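Sunday sorting at Plollholm

A few bits from our kitchen clear-out, for anyone who asked how it's going (hello, Caroline!).

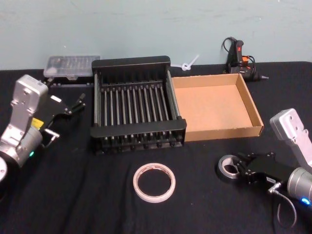 We've gone up and down about the washing-up corner ever since we got the keys. Duarte wanted a dishwasher, I wanted the shelf space, and I won – so a proper rack it had to be. I'm really pleased with the black one, with its row of upright grey rods for the plates, and it looks rather smart on the black cloth too. The cloth could do with an iron and the pale blue-grey wall has its smudges, but paint comes later, probably in December.

Next on the list is the drawer of lids, roughly 6 of which fit anything we own. Then the big cupboard, where I've already found a Jatatar teapot I'd given up for lost – it pours beautifully, so it's staying. Spare mugs are going to Vik, if he still has room for them!

More when the shelves are up.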